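Gripper comparison, progress to 4th January

Hi Marloes,

Sorry this one's landing right after the holidays, I know you wanted it before the board packs went out. Short version: we're on schedule, a bit under budget, and I've changed my mind about which hand-held gripper I like.

What we got done

Through December, Eftychia and I ran both grippers, the Futunano and the Sallurano, on the same set of pick-and-place tasks. We've logged 1208 attempts, which is more than I promised you (Eftychia got very keen in the last week!). Doğukan rewrote the sync script so the wrist camera and the finger encoders finally share a clock, and that alone saved us days of fiddling.

The Futunano closes faster and weighs less, but its fingers flex when you pick up anything long by one end. The Sallurano is a clunky thing to hold and my forearm knows all about it, yet it hardly ever lets go. I came in favouring the Futunano and I'd now go the other way.

Cameras

Both grippers carry the same wide lens, mounted in slightly different spots. Down low over a pale tabletop you get a lot of table and not much else, and clear plastic is still the hardest thing we look at. The walls of the acrylic box throw bright streaks and doubled lines right along the bottom, just where the tracker wants one clean edge. The black lining on the floor of the box is much easier to pick out. Valter thinks a steeper mounting angle would help, and I'm inclined to let him try.
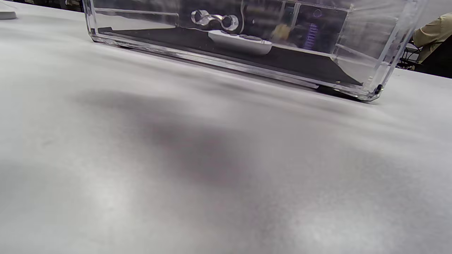

Money

We've spent $3910 so far, mostly on spare finger pads and the second mount. Nothing big left to buy.

What's next

Five more sessions with the new camera angle, then the write-up. I'll need about 28 hours of Doğukan's time, so could you square that with Leonidas? Give me a ring if anything looks off.

Cheers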